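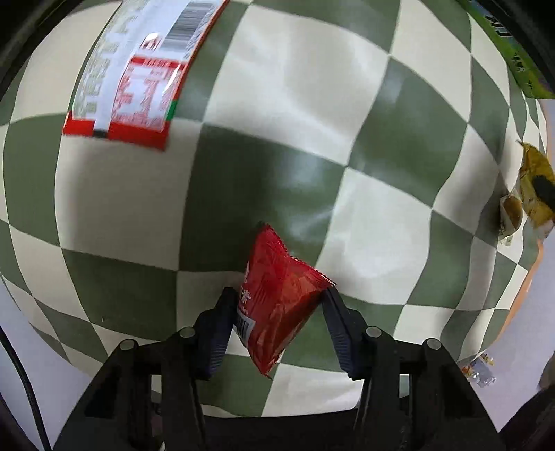

Print | Email
4 min read

Test kitchen notebook, December

Barley and roast carrot salad, fourth go. Carrying on from the last entry, where the dressing was too sharp and the barley had gone gluey by lunch. Changes this time: more water for the barley, rinse after draining, dress in two stages.

9:10 am. Pearl barley, the Lorkent one from the big tub, 100 g dry per batch. Two batches side by side on the back burners. Batch A into cold salted water and brought up. Batch B toasted first in a dry pan until it smelled like popcorn, then straight into boiling water. Both uncovered, low boil.

Checked A at 20 minutes, still chalky in the middle. B was the same or a touch firmer. Both came off at 30 minutes. A was soft with a bit of chew. B was firmer and the grains were more separate. Drained both, rinsed under the cold tap until the water ran clear, then spread on trays lined with clean tea towels.

Note for whoever does this next: spread it thin. Last time I heaped it up in the sieve and the bottom half kept cooking in its own steam. That was most of the gluey problem, I think, more than the variety of barley, which is what I'd blamed in the earlier entry. I've crossed that bit out.

10:00 am. Carrots. Dutch carrots from the Mulow box, tops off, scrubbed and left unpeeled, thick ones halved lengthways. Olive oil, salt, cumin seed. Oven at 220 fan. The left side of our oven still runs hotter, so I turned the tray at the halfway mark. Good colour on the cut faces. The thin ones caught at the tips and I trimmed those off. If the box comes with very thin ones again, put them on the lower shelf or add them late.

Tried a few with honey brushed on for the last bit. Didn't like it. Carrots were sweet enough already and the honey stuck to the tray and burnt. Leave it out.

Dressing. Version three was lemon juice and oil in equal parts, and everybody who tasted it pulled a face. Version four:

3 tbsp olive oil
1 tbsp lemon juice
1 tsp red wine vinegar
1 tsp Dijon
small clove garlic, grated
pinch sugar
salt, pepper

Whisked in a jug, mustard and garlic first, oil last. It held together well enough to get it to the bowl. The vinegar does something the lemon doesn't, so keep both. Garlic was on the strong side after an hour. Try half a clove, or let it sit in the lemon juice for a few minutes before the rest goes in.

Two stages: half the dressing onto the barley while it was still barely warm, the rest at the end with the carrots and herbs. Much better flavour through the grain. The barley drinks up the first lot completely, so don't panic when it looks dry.

11:20 am. Put together. Barley, carrots, a big handful of flat-leaf parsley, less mint, thinly sliced red onion soaked in cold water, toasted pepitas, and 100 g of the Flitier feta crumbled over the top. The feta is saltier than the one we had before. Cut the salt in the dressing by half if we're staying with Flitier. If we go back to the other one, put it back up.

Pepitas went in the dry pan until they started popping. Should go on at the last minute. The ones I stirred through batch A were soft by early afternoon.

Tasting, straight after mixing. A is softer and more like a side dish. B is nuttier and holds its shape, and you could eat a bowl of it as lunch. I liked B. The split in the kitchen was fairly even, though the people who liked A mostly said it was because it was easier to eat standing up.

2:45 pm. Tasted again from the fridge, covered. A has tightened up and gone a bit claggy, but nothing like last time. B is nearly the same as it was at lunch. Parsley in both has darkened where the dressing sat on it. Mint is black at the edges. Mint should be torn over at serving and kept out of the container altogether.

Both needed a squeeze of lemon after chilling. Write that into the method as an optional step for anyone making it ahead.

So toasting stays. It's an extra pan, but it can be the same pan as the pepitas if you do the seeds first and wipe it out.

Still to sort out:

- Barley to carrot ratio. Felt heavy on grain. Either drop the barley or do a fuller tray of carrots.
- A version without cheese. White beans, maybe, with the salt put back.
- Whether the cumin wants to be ground. Whole seeds fell off the carrots and ended up on the tray.
- Someone asked about doing it with freekeh. Akl stock the cracked kind. Would need its own timing, so a separate test.
- Cup measures for the barley. I've only got weights written down.

Leftover A went into a soup with the carrot trimmings and some stock from the freezer. Fine, needed pepper. Leftover B is in the fridge, second shelf, labelled. Please leave a spoonful so I can taste it tomorrow morning.

Trays are soaking. The honey one will need longer.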